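Inskip 28 Food Prep Table
Flivico / Tables and Work Surfaces / Prep Tables

White top, fixed height, four-leg frame. For sorting, weighing and portioning dry goods in small kitchens, teaching rooms and test benches.

The Inskip 28 is the narrow model in the Inskip range. The top is 28 inches deep, so a seated or standing user can reach the back edge without leaning on the work. It ships flat with legs, hardware and a hex key. Assembly takes one person around 18 minutes.

The white finish makes spilled grain, flour and husk easier to find before wiping down. It also shows color. Beet, berry juice, paprika and food dye will mark the surface if left standing, and the marks are more visible than on the gray top. See Care before ordering for use with strong pigments.
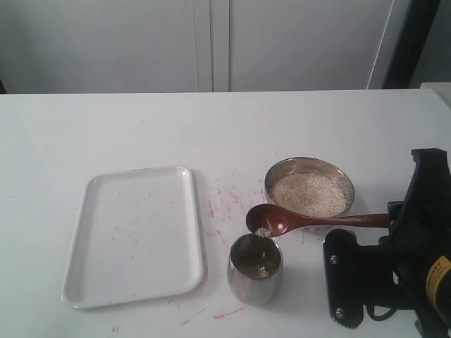 Photo: Flivico. Inskip table, white top, with rice, steel bowl and cup. Tableware and spoon not included.

Portioning layout
For scooping from a bulk bowl into a cup, set the cup in front of the bowl, slightly to one side, and bring the spoon in across the front. A wooden spoon with a long handle keeps the hand clear of both rims. A shallow tray with a raised rim can be kept on the other half of the top for finished portions or for picking over grain.

Specifications
Depth: 28 in
Width: 48 in or 60 in
Height: 34 in, fixed
Leveling feet: 6 (four corner, two center)
Load, evenly distributed: 800 lb
Top finish: white matte or gray matte
Edge: square, sealed

The load rating applies with all feet in contact with the floor. Do not use the rating for point loads such as a bench vise or a stand mixer on a pedestal.

Care
Wipe with a damp cloth and mild dish soap, then dry. For pigment stains, apply a paste of baking soda and water, leave for a few minutes and wipe off without scrubbing. Repeat if needed. Older stains may lighten but not clear completely. Do not use steel wool, bleach or powdered cleanser – these dull the finish and later stains will set faster.

Use a board for cutting and a trivet under hot pans.

Options
Tornatard rear lip, clip-on, stops round items rolling off the back edge. Fits both widths.
Zodatgate lower shelf, wire, 60 in model only.
Spare leveling feet, set of 6.

Ordering
The white top is in stock in both widths. The gray top is made to order and ships separately from the frame. Check both cartons on delivery – damage to the sealed edge must be reported before assembly.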